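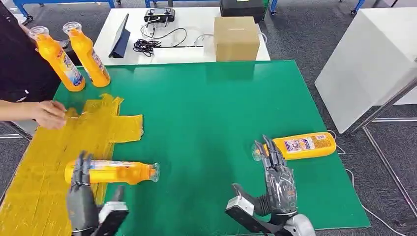

Green board with yellow tape and orange bottles.

Week 9 notes, Public Contracts and Conflict of Interest

Okay, picking up at the Brerkon grant. Remember, the Protville council gave them the job with no bidding, and Kristof Hermans voted on it while his sister was on their payroll. I'd call that a textbook recusal problem! (Heloísa disagreed last week, and she made a decent case.)

Read the council minutes for 7/19/21, mainly the 2 pages on disclosure. Then write me about 80 lines: who should have left the room, and when? The Toledo case can wait until November.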